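Saturday, a.m. Crack sealant trial, Sundach mix

Percy still thinks the Sundach mix is the answer for sidewalk joints. I'm not sold. The supplier sheet says it holds through winter, but it doesn't say which winter, or where.

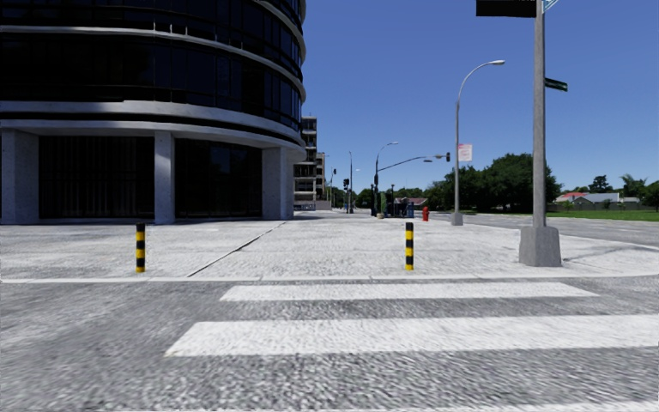
Poured 6 test slabs, labels 1141 to 1146. Slab 1146 got a thicker bead by mistake (mine). Skin formed fast on all of them, which Widad calls promising. A skin tells me very little. The old Plultalance filler skinned over nicely too and peeled off in strips by October.

Pull test at around 4 hours: two let go at the concrete side. Lies blames dust. Maybe, but dust is what sidewalks have.
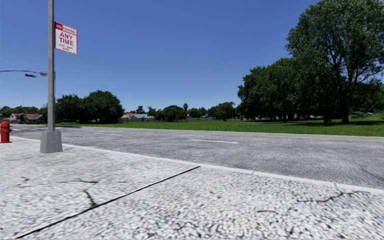 Freezer cycles start tonight. Tirta wants to quote numbers to Clatgate already. I said no.

To do: brush half the next batch, leave the other half dirty. Ask Hortensia where the spare gauge went.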